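Folding and sorting on a covered table
Updated 7 Aug 2022

A bare tabletop is a poor place to fold washing. Slippery things like sports shorts and nylon jackets slide off the side, and any rough spot in the timber will pull a thread. A fabric cover fixes both. Felt, an old wool blanket or a piece of plain upholstery cloth will all do the job.

Cut the cloth so it hangs over every edge by a hand's width, pull it tight and pin it underneath. Choose a light grey or another neutral colour. Lint shows up less than it does on black, and you can still spot a stain on whatever you put down.
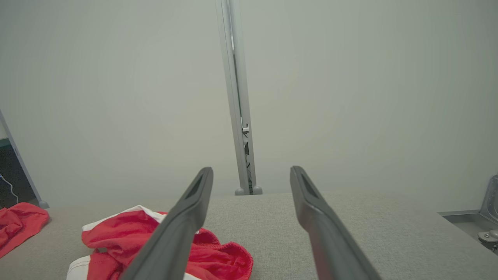 Red and white garment on the grey table cover, waiting to be folded.

Red with white trim needs some care. Wash it cold with other reds the first few times, take it out as soon as the cycle ends and don't leave it bunched up in the basket. If the white has picked up some pink, soak it again before it goes anywhere near the dryer - heat sets the colour.

To fold shorts, lay them flat with the waistband at the top and smooth from the middle outwards. Bring one leg over the other, tuck the crotch point in so you have a straight side, then fold the hem up to the waistband. Elastic waists sit better if you give them a gentle tug sideways first.

Go over the cover with a damp rubber glove once a week to lift the fluff. Ours comes off in April and again in spring for a proper wash, and dries flat over two chairs.

Tiruwork Workneh, Plovutcombe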